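Wanted: one or two people to help finish a home robot (Trestport, evenings)

Posted in: Makers & Shared Workshops > Help Wanted

Hi all! I'm Tavion Quintanilla, I rent bench 29 at the Gruston workshop, and for most of the past year I've been building a small wheeled robot named Obi. Obi has one arm, a secondhand battery pack and far too many zip ties. The idea is simple enough – it drives up to a table, picks up whatever you asked for and brings it to you.

The driving part is in decent shape. The picking up part is where I need help. I do most of my testing in simulation before I risk the real arm (I've already stripped two gearboxes, and they're not cheap), so a lot of the work right now is building rooms, scattering small stuff over the furniture and seeing what Obi makes of it.
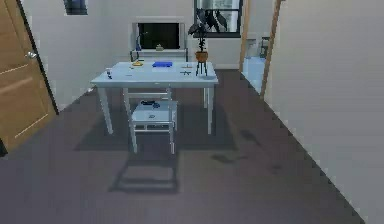
Hannelore Kuhlmann wrote the planner, which we call Avow, and she's great, but she's moving away in December and I can't cover her side and mine. We've logged 3504 simulated runs so far and only 147 on the real machine, and I'd love to get that second number up before she goes!

So who am I looking for? Somebody comfortable in Python who doesn't mind reading other people's code. If you've modeled rooms or furniture before, even for games, please write to me. A second person who likes soldering and can crimp a connector properly would make me very happy too. No degree needed, and I don't care how old your laptop is.

It's a paid thing, sort of – I have a small grant with nearly 3000 dollars left in it, to be split between whoever joins, plus your bench fees while you're on the project. Figure on two evenings a week, usually 6:30 to 9, and the simulation work can be done from home.

To apply, leave a note in my mailbox at the Gruston front desk or message me through this board. Tell me about something you built, especially if it broke. Bring a sweater if you come by, the back room is freezing.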